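Bustport Memorial Names – README

Last tidied up: Feb 28, 2020

Hello, and thanks for downloading! This folder holds my transcription of the names on the war memorials in and near Bustport, plus whatever I could dig up about the people behind them. It began as a list for my own family (my great-uncle is on the Gollberg stone, with his surname spelt wrong) and then rather got away from me.

What's in the folder

names.csv – the main file, 1,076 rows, one row per name per memorial
sources.csv – 3,004 references to newspapers, parish registers, school magazines and letters
memorials.csv – where each memorial stands and when it was unveiled, if I know
notes.txt – my ramblings, read at your own risk

If a man is on both the Bustport cross and the Brerkolura hall board, he gets two rows with the same person_id. Please count the ids and leave the rows alone if you want a number of people. I got this wrong myself in a talk and had to write to everybody afterwards.

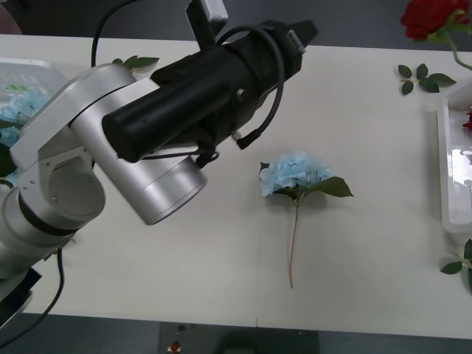
Are the women on the Brerkolura board included?

All of them are, nurses and munitions workers alike, and they have their own service codes in the service column. The older typed list in the library left them off, so my totals won't match it.

Columns you'll want to know about

person_id is just a number I made up, so don't go looking for it in any archive. name_as_cut is exactly what's on the stone or board, mistakes and all. name_checked is what I believe the name should be, going by the birth or baptism entry. Where the two disagree I've kept both, and I won't be talked into merging them – the mistakes are part of the story, and relatives do search for them.

The date_of_death column is blank for people who came home. It's also blank for 89 people I can't settle one way or the other, and those have a "u" in the status column.

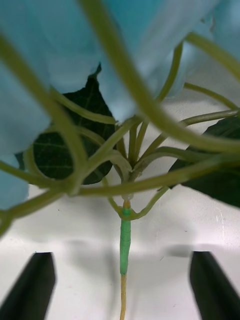 The place column uses the spelling of the time, so you'll find three versions of some French villages. I did start on a modern_place column but only got as far as the letter M. If you enjoy old maps and have a free winter, please get in touch!

How I did it

1. Walked round each memorial with a clipboard and copied the names by hand, twice, on different visits.
2. Typed both copies up separately and compared them.

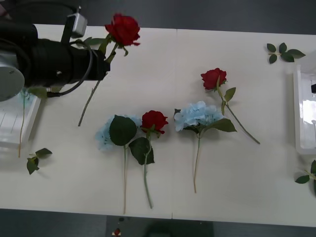 3. Went through the local papers on microfilm, mostly for the war years and the unveilings.
4. Sent the results to Golnar Shojaei, who read every line and found far more slips than I'd like to admit.

Odair Cavalcanti lent me the Caruso family letters, 150 of them, and let me quote from them in the notes. The letters themselves aren't in this folder and they aren't mine to share, so please don't ask me for scans.

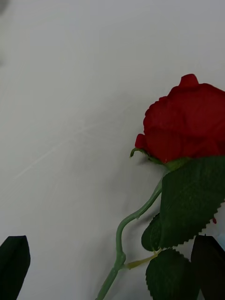 I've been careful with the living. Anybody who might still be with us is left out of the family notes, and I've taken out street numbers from the more recent addresses. If you spot something about your own family that you'd like changed or removed, tell me and I'll do it, no questions asked.

Known problems

The north face of the Gollberg stone is badly worn and I'm guessing at some initials (marked with a query). Ranks are a muddle, as some memorials give the rank on joining and others the last one held. The newspaper page numbers for April 1917 are off by one all the way through – my fault, and on the list to fix.

Using it

Help yourself for family history, school projects or a display in your local hall. Please say where it came from, and send corrections with a source if you have one. "Gran always said" is welcome too, but it goes in notes.txt until I can find something on paper.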